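Mélanie Pelletier
A thread on "just keep your old computer going," which I have now been told to do by three different people who have never opened one. I'm not against it. I'm against how it gets sold.

2/ Background: my desktop is 11 years old. It runs a browser, a spreadsheet and my late-night solitaire. In July it started shutting itself off. I asked around and got the sermon. Repair is easy! Repair is cheap! You're saving the planet!

3/ Let's take cheap first. The shop near me (Bisik, perfectly nice people) quoted $323 to diagnose it, swap the power supply and "do a general clean." I asked what a general clean was. The man said it was a clean, but general.

4/ A refurbished office machine from Mitero, newer than mine in every way, was less than that. So the cheap argument depends entirely on you doing the work for free and your time being worth nothing. Maybe it is. Mine was, that weekend.

5/ Now easy. Every guide I read says a new power supply takes 40 minutes. Whose 40 minutes? Does that include finding out which one fits? The guides all skip the part where you order the thing, and the part where the cable you need is a different length from the cable you got.

6/ Also the guides say "simply" a lot. I've started treating it as a warning label. "Simply release the side panel." "Simply route the cables." If it were simple you wouldn't be on page four of the instructions.

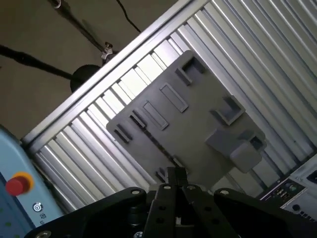
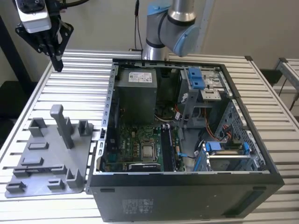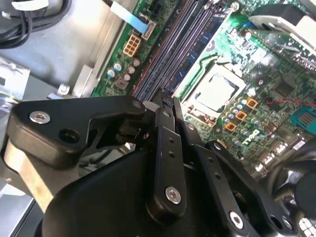
Old desktop tower, open on its side in the second one.

7/ Which brings me to the planet. I went looking for a straight answer on whether keeping an old desktop is better than replacing it, and what I got was a pile of blog posts quoting each other. Most of them were from companies selling either parts or refurbished computers. Funny how that works.

8/ The argument that convinces me is the plain one: making a computer takes a lot of energy and digging, and that part is already spent on the one you have. Fine. I buy that.

9/ What I don't buy is the leap from there to "so never replace anything." An old tower left on all day uses power too. How many hours do you run it? What does it draw? If the person lecturing you hasn't asked either question, they're guessing with confidence.

10/ And then the recycling programs. Seseo will take your old machine and send you a certificate with a leaf on it. I wrote to ask what happens to it next. The reply said it is "responsibly processed by our partners." Which partners? Where? I've asked twice more. I have two leaves now and no answer.

11/ My friend Amrit Beaudoin says I'm being unfair, that a vague program is still better than a ditch. Sure. That's a low bar, and I'd like somebody to tell me how far over it we are before I clap.

12/ Things I would trust: a shop that posts its prices on the wall. A maker that sells you the spare part in year nine. A recycler that names the building your stuff goes to. I've found one out of three, and it's a guy with a handwritten price list next to the laundromat.

13/ He looked at my list of symptoms, said "could be the power supply, could be the board, don't spend money until you know," and lent me a spare to test with. No sermon. I've had it plugged in since Thanksgiving leftovers were a going concern and it hasn't shut off yet.

14/ Does that prove repair wins? No. It proves one part was probably bad in one computer. If it dies next month I'll post that too, because the people who write these guides never seem to come back and say how it went.

15/ Before anyone replies with a link to Ezzat's "repair pledge": I read it. All of it. It promises to "explore" spare parts. I explore the gym.

16/ Anyway, if you've kept a desktop going past ten years, tell me what you spent on it in total, with the screws and the wrong cable included. Real receipts only please. I'm making a spreadsheet, on the old computer, for as long as it lets me.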